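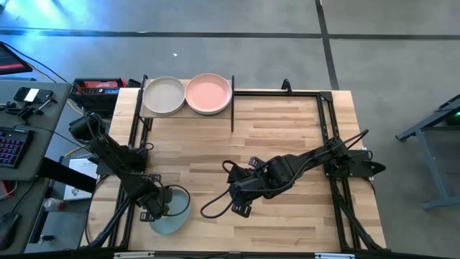
Morin Wood Oil, 174 ml

Food safe once cured. For tables, boards, butcher block. Wipe on, wait 30 min, wipe off. Two coats on new wood, one coat after that, whenever water stops beading.

Low sheen. Satin if you buff it. Dries overnight, longer if its humid. 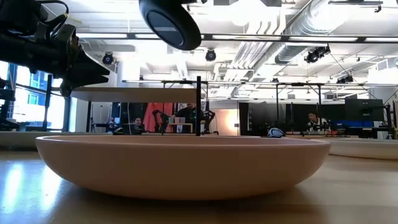

Do not use on painted or varnished tops, it just sits there and goes sticky. Sand back first. Rags flat to dry outside, never balled up.

Ships from Wakitlow. Back in stock in May, the large can is still sold out, sory.

Item 514

Related items
Coltum Paste Wax
Morin Board Soap
Lint Free Cloths, pack of 30

Contact | © Zustberg Finishes | Back to top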